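Pavlova bases freeze beautifully, and once you know that, your whole December changes! I made mine three weeks out last year and spent the actual day sitting on the verandah with a cold drink.

More tips from the holiday entertaining file, most of them learned the hard way at our place in Wotness.

## Bonbons you make yourself

Save your dunny roll tubes from winter onwards (rinse nothing, just keep them dry in a bag). Roll each one in crepe paper, tie one end with kitchen string, drop in a lolly and a terrible joke, then tie the other end. The snaps come separately from craft shops and need threading through *before* you tie anything. I've forgotten this twice. Crepe paper has a grain, so cut it with the stretch running around the tube and the ends will gather up neatly.

## Candle wax on the good tablecloth

Leave it alone until it's hard. An ice cube in a sandwich bag speeds things up. Flake off what you can with a butter knife, lay brown paper over and under the spot, and run a warm iron across it, shifting to a clean bit of paper each time. Coloured wax may leave a shadow, and for that I dab on a little metho and wash as usual. Test a corner first if the cloth came from your nan.

## Pavlova, ahead of time

- 300 g caster sugar to six egg whites, added a spoonful at a time. Rub a bit between your fingers and keep beating if it's gritty.
- Wipe the bowl with a cut lemon. Any grease and you may as well make custard.
- Cool it in the oven with the door propped open on a wooden spoon.
- Wrap in two layers of cling film, then into a hard-sided container. Thaw it unwrapped for roughly 60 minutes, and leave the cream until the last possible moment.

## Fairy lights without the tangle

Lama Haddadin down the road winds hers around flattened cereal boxes with a notch cut at each end, and I've copied her ever since. Write the length on the cardboard in texta! Plug each string in before it goes up the ladder with you.

## Laying out the night before

Get everything you'll cook and serve with onto one table and stick a note on each platter saying what goes in it. You'll spot the missing serving spoon while the shops are still open. I do the sauces at the same time, and start the ice: 23 trays' worth filled our esky last year, bagged up as they froze.

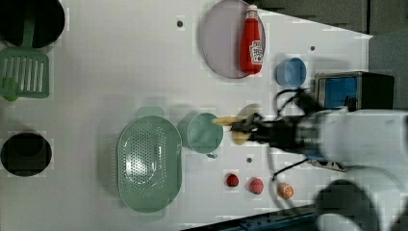

*Plate, pot, slotted spatula and the tomato sauce, all out on the table.*

## Leftover ham

Rinse an old pillowcase in a litre of water with two tablespoons of white vinegar, wring it out and slip the ham in. Redo it every couple of days. Freeze the bone for pea soup, which you'll be very glad of come winter.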